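Jallix Oval Reading Table
Item 107
Bratano Library and Study Furnishings

The Jallix is a large oval table for reading rooms, reference areas and staff libraries. Its wooden top is finished in a glossy dark brown and has no corners, so readers may be seated along the full edge. The table is supplied to schools, public libraries and private offices.

The surface is intended for mixed use. Bound volumes may be kept along the far side while the near side remains available for large-format books, which are best read flat. Institutions that display booklets and current publications may place them beside the reference stack without a separate stand.

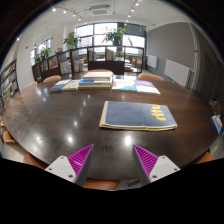 Jallix table, dark brown gloss, with books and booklets along the far side.

Finish and lighting
The gloss finish reflects overhead lamps. Where ceiling fixtures are installed directly above the table, bright spots will be visible on the top. Customers who prefer a surface with less reflection should order the satin finish, offered at the same price. Samples of both finishes are available from the Bratano showroom on request.

Care
Dust the top with a soft, dry cloth. Marks may be removed with a cloth lightly dampened with water, after which the surface should be dried at once. Do not use wax, bleach or abrasive pads. Heavy volumes should be lifted and not dragged. Felt pads are recommended under bookends and metal stands.

Ordering and delivery
The table is made to order. The standard delivery period is five weeks from written confirmation. Orders placed in June may require additional time owing to school demand. The top and base are delivered separately and assembled on site by Bratano staff. A clear route from the entrance to the room must be provided. The finish is covered by a warranty of five years under normal indoor use.

Matching chairs are listed under the Farah series.

Institutional orders: Renu Yadav, Sales Office
Finish samples and care: Sarita Tyagi, Customer Service

Page revised 18 August 2019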